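How to Read a Broker Note Before You Buy Anything on It

Every quarter brings a fresh stack of two-page notes telling you a stock is a Buy. I've read a lot of them and acted on a few, and my record with the few is why this page exists. What follows is a way to get through a broker note in under an hour with a pencil and a spreadsheet. It won't tell you what the shares will do. I doubt anything will.

The worked example is a note on Holst, a mid-sized maker of automation parts with plants in Farville and Bilton. The note called the half-year "in line" and kept its Buy. I'm using it because it was ordinary. No scandal, no blow-up, just the usual soft spots.

What you need

The note itself, all pages, including the small print at the back.
The company's last two annual reports and its latest interim report.
A spreadsheet, or a calculator if you're patient.

Step 1. Read the back page first

The disclosures say whether the broker has done paid work for the company in the past year, or hopes to. Find that sentence and write it at the top of page one. It doesn't make the note wrong. It does tell you how hard to lean on the adjectives.

Check too who paid for the note. Commissioned research often looks exactly like the other kind, down to the fonts.

Step 2. Work out what "in line" means

"In line" is a comparison, so ask what with. In the Holst note, first-half profit was 42 percent of the broker's full-year forecast. That leaves 58 percent to come in the second half, and the note waved this through by saying the second half is always stronger.

Maybe it is. Pull the last two annual reports and divide each year's second-half profit by the full-year figure. Holst had managed the required split once and missed it once. One out of two isn't a pattern I'd put money behind, and I would like to see anyone who calls it "seasonality" explain what the season is.

Also look at whether the forecast was cut shortly before the results came out. A company can be in line with a number that was lowered in December to meet it.

Step 3. Strip the word "core"

Core profit is profit with some things taken out. Find the table that goes from reported to core and list every item removed. Then look for the same items in the prior year. Restructuring charges that turn up every year are a running cost, whatever the heading says.

For Holst, the reported number was lower than the core one in both years I checked. The gap had the same name each time: Bilton plant reorganization.

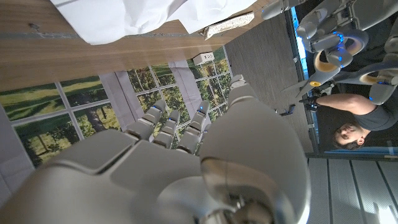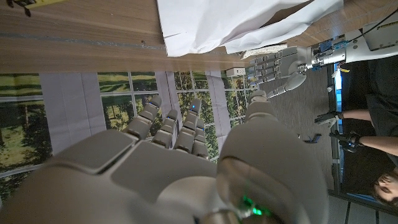
Step 4. Rebuild the target price

Most target prices are one multiplication: a forecast profit per share times a multiple. Holst's was 668 cents. The multiple wasn't given in the text, so I had to dig it out of the table on the last page.

Divide the target by the forecast earnings per share and you have the multiple. Now ask where it came from. The usual answers are a peer average, the company's own history, or a growth ratio. Peer averages deserve the most suspicion. The Holst note compared it with Prukbridge, which is several times larger and sells mostly service contracts. Take Prukbridge out of the table and the average dropped by some 15 percent, and so did the target.

Try your own version in the spreadsheet:

Put the forecast earnings per share in one cell.
Put the multiple in the next.
Multiply them.
Cut the earnings by a tenth and write down the new answer.
Put the earnings back, cut the multiple by a tenth, and write that down too.
Cut both.

If the last answer is below today's share price, the Buy depends on everything going right.

Step 5. Follow the cash

Notes are heavy on profit and light on cash. Go to the interim report and find cash from operations, then compare it with operating profit. Look at how long customers take to pay. Holst's receivables had stretched to 90 days, and the note didn't mention it at all. There may be a perfectly dull explanation. I'd still want it before buying, and "strong order pipeline" isn't one.

A pipeline, while we're here, is not revenue. Look for signed orders and delivery dates. If the note gives neither, cross the sentence out and see whether the argument still stands.

Step 6. Read the risk paragraph as a forecast

It's normally one line near the end, something about delays or input costs. Take each risk and ask what it would do to the cells you built in Step 4. A delay that pushes orders into next year hurts most when the forecast already leans on the second half, so go back to Step 2 and look at that split again.

Step 7. Write your own note

Three or four sentences. What has to happen, by when, and what would make you sell. Save it next to the broker's version and open both when the next results come out. Mine on Holst says "wait for the receivables figure," and I haven't bought any.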